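Toy library in Cludholm gets its shelves back, opens longer hours from November

The Cludholm toy library is back in its old rooms over the bus depot and will start lending again in November, the group that runs it said this week. Same stairs, same door, new roof.

The library shut in spring after rain came through the ceiling. Most of the stock was saved and spent the summer in boxes at the Sakamoto building across the road. Some of the board games did not make it. The puzzles mostly did, minus pieces, but that was true before the leak.

There are 477 items on the lending list now, up on last year even with the losses. A good part of the new stuff came from Purkuletti, the clearance store on the ring road, which gave away its play kitchen line when it closed its kids department. Pretend food, pans, cups, soft toys. 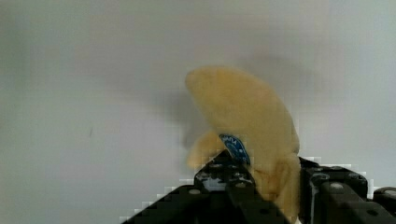 Membership stays at 50 a year per household, no matter how many kids. Day passes are gone. The group says too few people used them and the paperwork was a pain. Grandparents can borrow on a family's card as long as their name is on it, so get it added at the desk.

Hours are the big change. The library used to open mornings only, which was no use at all to parents with day jobs. It will now stay open until 7 p.m. on two evenings, with the story corner running untill 6. Mornings stay as they were.

Loans are three weeks, four items at a time. Kitchen sets count as one item, provided they come back as one item. Each set goes out in a net bag with a checklist, and the desk will go through the list with you on the way out and again on the way in. Budget a few minutes for that.
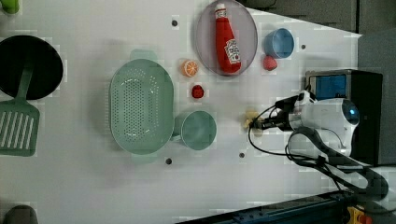

What happens if a piece gets lost?
You tell the desk and they mark it on the card. Small parts are free the first time. After that there is a replacement charge, set by the item and posted on the wall by the door. Anything found later can be dropped in the box downstairs.

Cleaning has been tightened up too. Hard plastic gets washed between loans, soft toys go through a hot wash and sit out for two days before they are lent again. So expect gaps on the soft toy shelf right after school breaks. Batteries are not supplied, never were. Bring your own.

The repair bench is back as well, one evening a month. Bring wheels that fell off, doll arms, dead music boxes. No electric scooters please, they had three last year and there is no room.
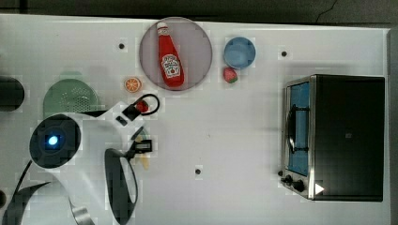

Money was the hard part. The roof was paid for by the town, but shelving, flooring and the new washer were not. A raffle and two bake sales brought in 1,000, and Zesden, the housing firm that owns the depot block, froze the rent for a year. What happens after that year is not settled. The group wants a five year lease and says talks are "going OK, slowly."

Demand does not look like a problem. The waiting list for new members stands at 253 households, and letters go out in batches starting this month. Old members do not need to reapply, their cards still work, but anyone who moved over the summer should send in the new address. Letters that come back go to the bottom of the pile.

Still needed: wooden train track, any brand, dress-up clothes in bigger sizes, and a working laminator. Not needed: stuffed bears. Realy, no more bears. Drop off at the depot side door on weekday mornings, before 11 a.m. Do not leave bags on the steps, they get rained on and then they get thrown out.

The elevator is being looked at and may not be running in the first weeks. Strollers can be left in the ground floor hallway. If the stairs are a problem, call ahead and a bag will be brought down to you.

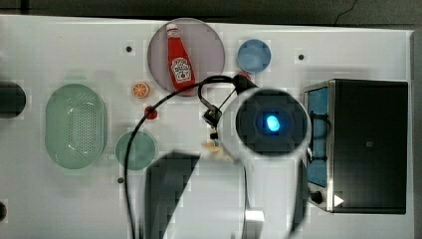

Play food and dishes, with a ketchup bottle on the plate.

The full lending list is on the board at the depot entrance and at the Cludholm post office. Paper copies at the desk, one per family. The online catalog is still down, no date for that yet.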